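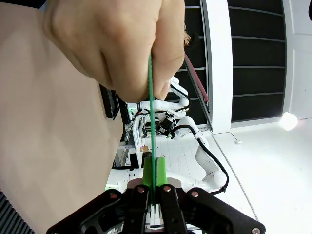
**Figure 1.** Thin strip held between the thumb and the bent index finger, other fingers curled behind.

### 4.2 Is "precision pinch" one grip?

Handbooks on bench work tend to treat the holding of thin, flat pieces as a solved matter. The worker is said to use a precision pinch, the pinch is said to need little force, and the risk of strain is scored as low. We doubt all of this, and the doubt starts with the name. The Marchetti checklist, which we used for coding, has a single box for any hold between the thumb and index finger. It makes no distinction between a thumb pressed against the pad of a straight finger and one that works against a finger bent at the joints. Figure 1 falls in the second group. The other fingers are curled behind the index finger, and the strip is turned so that its narrow edge is what one sees from the front.

Of the 255 handling episodes in the Galdale set, the two coders disagreed most often on holds of this kind. One coder read curled fingers as a sign of effort. The other read them as fingers moved out of the way. A still picture cannot settle the point, and we are not convinced that video does either. Force was not measured, and anyone who claims to read it from the shape of a knuckle should be asked how.

Kasprzak's earlier work with the Dramville sample has been cited as proof that the bent-finger hold is more tiring. The sample is large, with more than 2,000 coded holds, but size does little for it here. All of the pieces were stiff, all were of one width, and the workers were seated. A strip that gives under the fingers may call for a different hold altogether – or the same hold with a different load on the thumb. The data can't tell us which.

### 4.3 Reach and the rest of the body 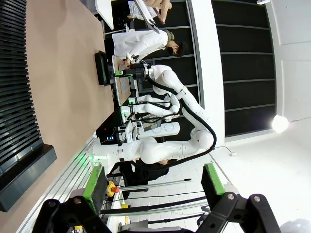
Scoring the hand apart from the arm is the second weak point. The Staltik scale gives the hand up to 50 points and leaves the shoulder and back to a separate sheet, which in practice is often left blank. Fitzsimmons has argued that this does no harm, as fine handling is mostly done close to the chest. Our material gives little comfort on that score. In Figure 2 the person in the white lab coat leans over the bench with both arms extended, well away from the posture the scale takes for granted. The object of the work appears to be something on the bench surface, though what is being held there is not clear, and we left the grip field empty for this episode. On the Staltik hand sheet alone it would have added nothing to the total.

We tried adding a 5-point reach item to the hand sheet. Agreement between coders was better on reach than on grip, which may only show that a stretched arm is easier to see than a pressed thumb. Xiomara Fitzsimmons (personal communication) thinks the new item counts the same strain twice when the full form is filled in. She may be right. We would still want to see full forms filled in before giving that objection much weight.

Neither change tells us whether the people in the set were tired or sore. They were not asked until June, by which time Corinne Kasprzak could reach only part of the group, and those replies are left out of the tables that follow.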